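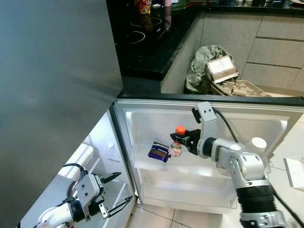

Unit 402, Grirnstead: Kitchen and Cold Storage

Gallery updated 6/27/18

Unit 402 is a furnished one-bedroom on the Hastulport side of the Grirnstead building. The kitchen was refitted in February by Jalach, with cabinets supplied by Karabulut. This page covers the cooking and cold storage end of the room. The sink wall and the pantry are on a separate page.

The refrigerator is a small model with a stainless steel front. It was chosen for a tenant who shops several times a week. Anyone planning to store large trays or tall bottles should read the notes on shelf height before signing for the unit.

Select a thumbnail to enlarge. Captions are listed in gallery order.

Refrigerator, shelf in use
A chocolate bar in a purple package and a small clear bottle with an orange cap on the middle shelf. The compartment is otherwise mostly empty. Small items are easiest to find when stored in a single row, with labels facing the door.

Middle shelf
Translucent, full width. Lift the front edge slightly before pulling it out. Wash in lukewarm water with dish soap and let it reach room temperature first. A cold shelf put straight into hot water can crack.

Lower compartment
Used for produce and anything that may leak. Do not stack containers to the underside of the shelf. Air has to move between the two levels or the upper one runs warm.

Door liner and bin
White molded liner with a removable bin. Suitable for jars, condiments and small cartons. Heavy glass bottles should go inside the compartment, as the added weight pulls on the hinge. Crumbs collect in the recesses of the liner and are best removed with a damp cloth wrapped around a butter knife.

Door gasket
Wipe weekly along all sides. To check the seal, close the door on a strip of paper and pull. If the paper slides out freely, report it through the building desk. Do not apply grease or tape.

Thermostat
Set to 2 at handover. Allow a full day after any change before judging the result. Higher settings are needed only in summer, or after loading a large amount of food at once.

Stainless steel front
Brushed finish. Wipe in the direction of the grain with a soft cloth and a little soap, then dry. Steel wool and chlorine cleaners leave permanent marks. Magnets do not hold on this door.

Induction cooktop
Black glass. The cooking zones are outlined in light lines that are hard to see under the ceiling fixture. Center the pan by its base and ignore the handle position. The circuit is limited to 3000 watts, so running every zone on high will cause the controls to step down the power.

Cooktop glass, cleaning
Water spots show more than grease does. White vinegar on a paper towel takes them off. Burnt sugar should be scraped while still soft, with a flat razor scraper held low. Check the underside of pans for grit, the usual cause of fine scratches.

Cookware check
Cast iron, enameled steel and most stainless pans work. Aluminum and copper pans do not unless they have a magnetic base. The set left in the drawer is compatible.

Counter run
The clear working length is 34 inches. A standard cutting board fits with room for a bowl beside it. The edge is sealed, but standing water should still be wiped up the same day.

Cabinet fronts
Karabulut flat fronts with concealed hinges. Two screws on each hinge adjust side-to-side and depth position. If a front rubs against its neighbor, turn the side screw a quarter turn at a time and test after each turn.

Outlet strip
Intended for a kettle or toaster, one at a time. The refrigerator has its own outlet and should stay on it. Extension cords are not permitted behind appliances.

Moving out
Empty the refrigerator, turn it off, and leave the door propped open with a folded towel. Shelves and the bin are to be left in place. Food left in the compartment is thrown out at inspection, including sealed items. Missing shelves are billed at replacement cost.

Floor plan and appliance manuals for unit 402 are available at the building desk. Measurements were taken after the refit and replace those on the old listing.

Next gallery: Unit 402, sink wall and pantry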